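Helpers Wanted: Teach a Garage-Built Robot Arm to Take Computers Apart

Posted 2026-09-27
Pramthorpe Shared Workshop, back bench

Hi! I'm looking for a few people to join me on a build that has gotten a bit too big for one pair of hands. It's called Kovau, it's a robot arm with a two-sided gripper and a little camera at the wrist, and the plan is for it to help strip old desktop computers and servers down to parts that can be used again. I started it in my garage (you could still find the odd bolt in the laundry if you looked) and moved it to the shared workshop when the arm got long enough to knock paint cans off the shelf.

The money side first, so you can stop reading if it doesn't suit you. This is a part-time, casual thing. I can pay a flat $200 a month toward your time and travel, and your bench fee at the workshop is covered while you're on the project. I know that's not a wage. It comes out of a small grant plus what I make selling tested memory and drives, and I'd sooner tell you now than have you find out over coffee. If you have a day job or you're in school, this should fit around it fine.

What I need is 4 people, ideally not four copies of the same person. One of you should like wiring. One should like code, mostly Python, with a bit of fiddling at the controller end. The other two can come from anywhere as long as you've opened up a computer before and put it back together and it started. I don't care about degrees. I've got one and it has never once helped me find a dropped screw.

The sessions are evenings, two a week, and we pick the nights together once I know who's in. Plan on three hours a time. We run from now until the frost makes the back room miserable, then we take a break and see who wants to carry on.

So what is the work like? Slow, and pretty fun! A person clamps a case down on the bench, lines the arm up over it, and drives the gripper by hand with a controller while the software records where everything went. Then we try the same move again with the arm doing more of it alone. Then we argue about why it missed. We have some 4,000 recorded moves so far and I would guess a good chunk of them are me reaching for the wrong end of a memory latch.

The case on the bench at the moment is a tower with the processor bare in its socket, no cooler on it, and a bank of memory slots on either side. I love this one for practice. There's the board laid out wide, there's a drive bay wall to stay clear of on the left, and there's a metal bar running across that the arm has to learn to respect. It has colored wires down near the edge of the board too, and wires are where we lose most of our arguments with physics.

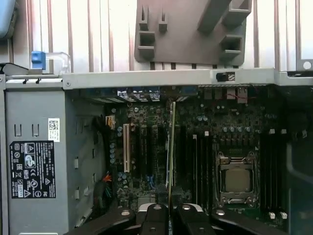 What you'd be doing

Setting up cases on the bench and checking they're unplugged and discharged before the arm goes anywhere near them. Two people check, every time.

Driving the arm for recorded runs. You'll be clumsy for the first evening and decent by the third.

Keeping the log. Every run gets a line: which case, which move, what went wrong. I'm a pain about the log and I'm not sorry.

Printing and swapping fingertips. We use a soft pad from Fulell for flat parts and our own printed tips for the fiddly ones, and I'm sure somebody out there can draw a better tip than mine. Please be that somebody.

Helping me rewrite the stop button code. The button on the wall cuts the power and always has. The one in the software is slower than I'd like, and I want it sorted before we speed anything up.

What would make me very happy

You've used a robot arm before, even a toy one. You can crimp a connector that stays crimped. You've worked with camera calibration and didn't swear off it forever. You own a label maker and use it. None of these is required, so please don't talk yourself out of writing to me.

What you should know before you say yes

You need to be 18 or older, that's the workshop's rule for powered gear. Safety glasses on whenever the arm has power, long hair tied back, no loose sleeves. We supply the glasses and the wrist straps. Sheet metal edges inside cases are sharp and you will nick a knuckle at some point, so the first aid box lives on our shelf.

The back bench has step-free access from the yard door and the bench height can be changed. If you need something else to make it work, tell me and I'll see what I can do. Driving the arm can be done seated, and the controller has a one-handed layout that needs a bit more testing, if that's of use to you.

The code goes out under an open license, with your name on whatever you wrote if you want it there. The printed parts too. The parts we recover go to the Pappas repair table at the front of the workshop, where they get sold cheap or put into machines for people who need one. You get first pick of the broken stuff, which is a better perk than it sounds if you're like me.

How to get in touch

Leave a note in the Kovau box by the sign-in desk, or send a message through the Pramthorpe workshop page and put "arm" in the subject line. No resume needed. Tell me a little about something you built or fixed, what didn't go well with it, and which evenings you're usually free. A photo of the thing is welcome, the uglier the better!

I'll reply to everyone, though it may take me a week. After that I'll ask you to come by for a trial evening, paid, where you drive the arm for a while, see if you can stand the noise of the compressor next door, and ask me anything you like. Parking is in the yard behind the building, and the bell on the side door doesn't work, so knock loudly.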